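From: Anežka Kolář
Date: 29 Jun 2023
Subject: Re: [akholm-travel] Flolitz deposit hold vs. damage waiver

> On the Flolitz booking page it says the deposit is 300 with the
> waiver and 255 without. That looks backwards to me. Has anyone
> picked up at Akholm lately and seen what they really block on
> the card?

The page is wrong, or at least out of date. I picked up at the Akholm station desk in January and the hold was 330 without the waiver. The 255 figure is the old rate for the compact class. With the waiver there was still a hold, but it covered fuel only.

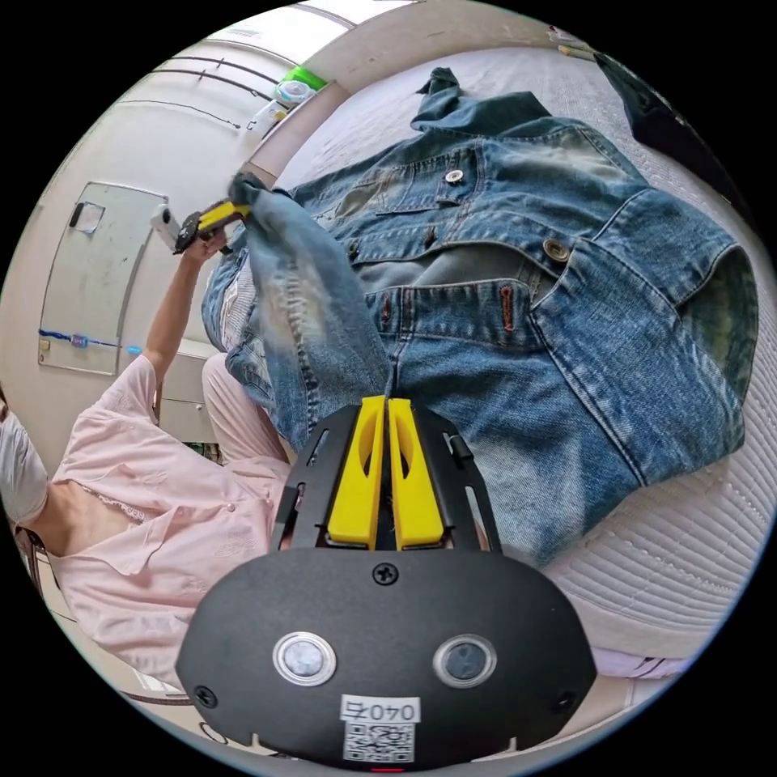 Two things to check before you sign. First, the hold is placed in the currency of the station, so if your card is in another currency the amount released can differ from the amount blocked. Second, the release takes up to 14 days. Flolitz sends it on the day of return, and the rest is your bank. Debit cards were slower in my case.

If you book through Vlček, the broker's cover does not replace the desk waiver. It pays you back after the fact. The desk will still block the full amount, and you need the signed damage report to claim.
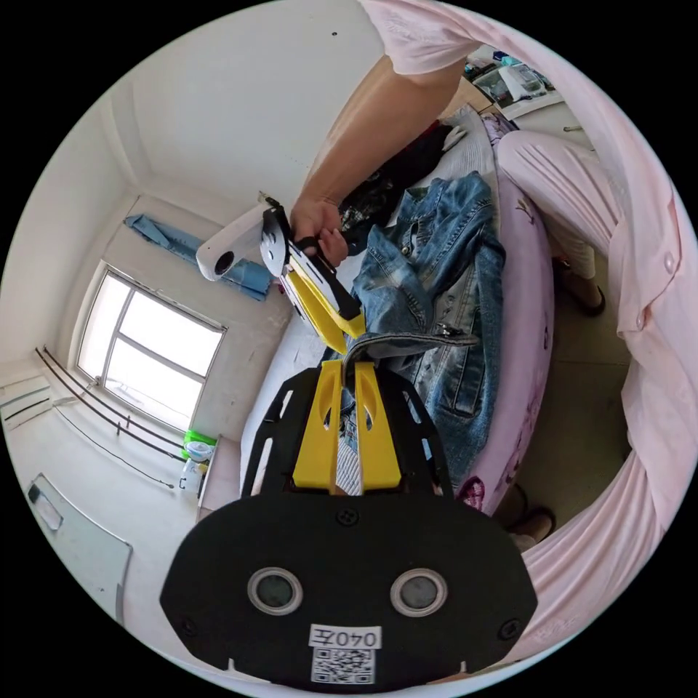

For the return, take your own photos of all four sides, the wheels, the roof and the fuel gauge. Include something readable in each set, such as the plate or the fleet sticker. A small white label with a code under it, like the "040" one with the QR code, is enough to tie a photo to one unit if it is sharp. Keep the files until the hold is gone.

I have not tried Skelotix from the same station, so I can't compare their hold.

Anežka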